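Speaker Notes - Session Four
Long-Form Improvisation and the Recorded Document
Speaker: Daniyal Rizvi
Delivered 02/06/2019, Skallevstead Arts Center, Lower Hall

Opening. Thank the program office and the hall staff. Remind those present that questions will be taken at the end and that the listening excerpts are played at reduced volume under the terms of the hall license.

State the subject. The talk concerns the album Tumcombe by the duo Plorkia, and the decisions made between the first session and the finished master. The recording is built from guitar loops, bowed zither and alto flute. It has no drums and very little that could be called a melody in the usual sense. The institution holds the full set of session reels, 34 in all, and the notebooks kept by the producer, Rui Vilela.

Play excerpt one (opening of side one). Let it run until the flute enters. Do not speak over it.
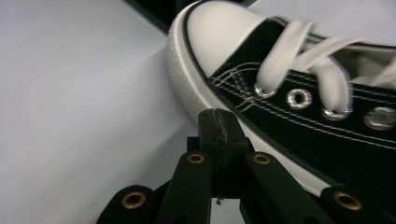

Black-and-white canvas sneaker with white rubber toe cap.

Points to make after excerpt one:

The loop heard at the start was not planned as an opening. It was recorded in November, late in the second week, as a test of the delay line. Mr. Vilela marked it in his notebook with a single word, "keep," and it was not played again by either musician until the mixing stage.

The loop is slightly longer than the flute phrase laid over it. The two parts drift apart and meet again at intervals. Listeners often hear this as a change of key. The pitch material stays the same throughout.

Mention the room. The sessions took place in the Adomaitis building, in a rehearsal space with a high ceiling and a long natural decay. No artificial reverb was added to the flute. The guitar was treated more heavily - see page two of the handout for the signal path.

Play excerpt two (the bridge section, side one). Fade by hand.

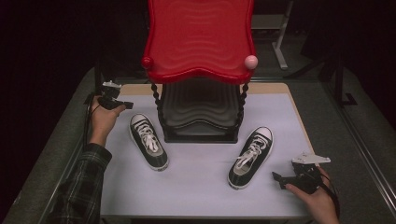
Red plastic chair and two black canvas sneakers on a cloth-covered table.

Points to make after excerpt two:

Address the question of what counts as composition here. The duo's written material amounts to one sheet of pitches and a short list of durations. Everything else was decided while playing, and then decided a second time in the edit. The longest unbroken take runs 58 minutes. The album keeps nine of them.

Read the passage from the notebook, reel 12: "Leave the mistake in the low string. The next two minutes depend on it." Pause. Play the passage again so that the low string can be heard with this in mind.

Note the critical reception briefly. The first pressing was 718 copies, and early reviews treated the record as background music. Later writers have been more patient with the second side, where the loops thin out and the zither is left nearly alone. The speaker's own view is that the second side is the stronger of the two, and that the sequence suffers when it is heard in shuffled order.
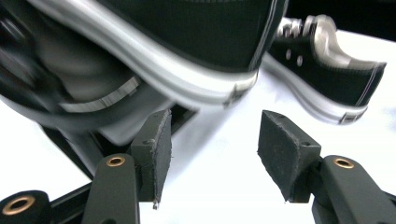 The final section deals with preservation. Several of the reels have shed oxide and can be played only after treatment. Transfer is being carried out one reel at a time, with both musicians consulted on speed and level. Where the tape box and the notebook disagree, the archive records both and does not choose between them.

Play excerpt three (closing of side two) in full. House lights stay down until the last loop has ended.

Questions. If asked about a reissue, reply that no date has been set. If asked about live performance, refer to the printed list at the back of the handout. Requests to hear unreleased takes should be made in writing to the listening room, with the reel number given.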